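Clearing a Bed Before the Linen Is Changed

Readers of this blog will be aware that the change of bed linen at Skosholm takes place twice a month, and that the household has for some time followed a written order of work. Several correspondents have asked for that order to be set out in full. It is given in this post, with certain amendments adopted in January.

The principal bedroom contains the largest bed in the house. Its headboard was acquired with the property and has a carved floral surround in white, with a buttoned panel in pale green leather. It is a handsome piece and an inconvenient one. Dust settles in the scrollwork along the top and falls on the pillows when it is disturbed. The headboard is therefore brushed first, with a soft paintbrush kept for the purpose, before any clean linen enters the room. The leather is wiped with a barely damp cloth. Polish was tried in the first year and left a residue around the buttons which took most of a morning to remove.

The second stage is the removal of articles from the mattress. A bed of this size is used as a table during the day, and it must be accepted that things will be found on it. The household applies the following division. Food wrappers go directly to the kitchen bin, and an opened bag is folded over before it is carried, as crumbs on the stairs create further work. Boxes from the chemist are returned to the bathroom cabinet. Straps and cords are untangled before they are put away. Soft toys are placed on the chair and are not washed with the sheets. Clothing is put in the wardrobe or in the basket, and the decision is to be made at once. Experience has shown that a garment set down "for the moment" will remain there until the next change.

Small flat objects deserve particular attention. On one occasion a library card passed through the washing machine inside a folded sheet, and the replacement took three weeks to arrive. The whole surface is now checked by hand, from the head to the foot, before the corners are released.

Pillows are stripped next. The two pink cases and the blue cases are washed separately, following an unfortunate result last spring. The blue cases match the bottom sheet and may be washed with it at 40 degrees. Folded quilts are taken outside and shaken if the weather allows. In wet weather they are hung over the landing rail for up to 2 hours with the window open.

The cat, Keto, is excluded from the room throughout. This rule has been broken on every occasion to date and remains in force.

The remaking of the bed follows the reverse order. The sheet is fitted at the wardrobe side first, where there is least room to stand, and drawn across. Pillows are placed with the blue in front and the pink behind, against the headboard. Quilts are stacked beside them at the head of the bed in the warmer months and spread only at night.

A question was received regarding the time required. The complete procedure occupies one person for 40 minutes, excluding laundry. The clearing accounts for a good part of this, and the amount varies considerably with the school holidays.

The next post will deal with the airing cupboard, where the shelving is to be altered.

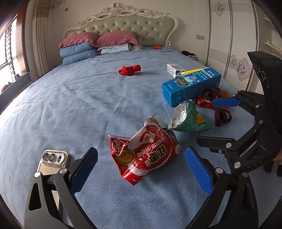

Photograph: Skosholm household blog. Not to be reproduced without permission.

The bed prior to clearing. Articles for sorting include a box of sea water nasal spray, a red plush toy, three snack wrappers and a tangle of maroon straps. The black bundle nearest the sliding wardrobe falls under the rule on clothing if it proves to be a garment.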